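Home | Notebook | Dye log | Mending | Swaps | Contact

Print this page | E-mail this page

Workshop notebook – November

Started the pot at 6:40 this morning, before the kettle even. I want to get this written down while my fingers are still brown, otherwise I'll do what I did with the walnut batch and end up guessing at the numbers next winter.

So, the olive question. We've all been chasing a proper dull olive on cotton for ages, and my last go came out the colour of a bus seat. The plan this time was onion skins first, then an iron dip to sadden it down. I had 256 grams of dry skins saved up (the Stodton market people let me clear out the bottoms of their crates, bless them) and I used the lot.

Cotton was the old flat sheet from the rag bin, torn into strips. Scoured it overnight with washing soda and the water went the colour of weak tea, so if you think your second-hand sheets are clean, they aren't! Scour twice. I only did it once and I can see it in strip three, where there's a pale blotch the shape of Tasmania.

Mordant was alum acetate at the usual strength, then the chalk bath. I've stopped using the wheat bran, it smells and I couldn't see any difference on the Rillach samples.

Simmered the skins for an hour, strained them through the old curtain, then in went the cloth. I kept it at a bare shiver and didn't let it boil. Gorgeous at this point, a big loud orange-gold, and I very nearly stopped there and called it a day. Pulled one strip out as a keeper and pegged it on the inside line, away from the window.

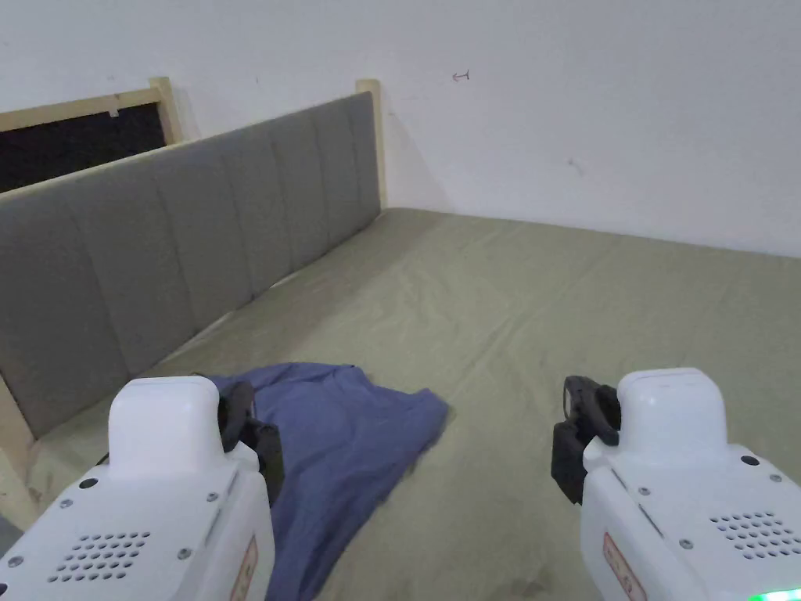 Posted by the dye bench, Rillach shed

What I'm after is a muted olive-green like that fitted sheet, something that sits quietly against grey and cream and doesn't shout across the room. Ours always lean too yellow or too khaki.

Iron next. I dissolved the ferrous sulphate in a jar of hot water first and let it settle, then added it to the cool bath a splash at a time. Please do this in the dedicated bucket, the one with the red tape on the handle. Someone used it for madder in winter and the whole madder pot went plum. (It may have been me.)

Timings for the iron dip, all from the same bath:

Strip one – 4 minutes. Mustard with a bit of green in it. Nice enough, wrong colour.
Strip two – 15 minutes. Very close! A soft mossy olive, even all over, no streaks.
Strip three – 28 minutes. Too far. Brown-black at the folds and the cloth feels harsh, so I'd be worried about it rotting.

Strip two is the winner by miles. I rinsed it in tank water and then again in town water to see if it shifted, and the town water dulled it a touch, which I don't mind at all. The Dasura neutral soap was fine. The Väisänen recipe card says to rinse in a splash of vinegar and I tried that on a corner and it went straight back towards yellow, so skip it, or at least try it on a scrap first.

Things I mucked up: didn't weigh the cloth dry (again), forgot the lid for the first bit of the simmer, and left the tongs in the iron bucket so now they've got a tide mark. Also the stovetop thermometer is reading high by a fair bit. I've put a sticker on it.

Still to do – light test. Half of strip two is going in the north window under cardboard and half in the drawer, and I'll compare them after Christmas. Then a bigger piece, probably a pillowcase, as I don't trust a result off a strip that small. A whole sheet would need over a kilo of skins, so everybody please keep saving them, brown ones only, the red ones go in the other tub.

Spent bath is in the lidded drum by the back step with a label on it. Don't tip it on the lemon tree.

Print this page | E-mail this page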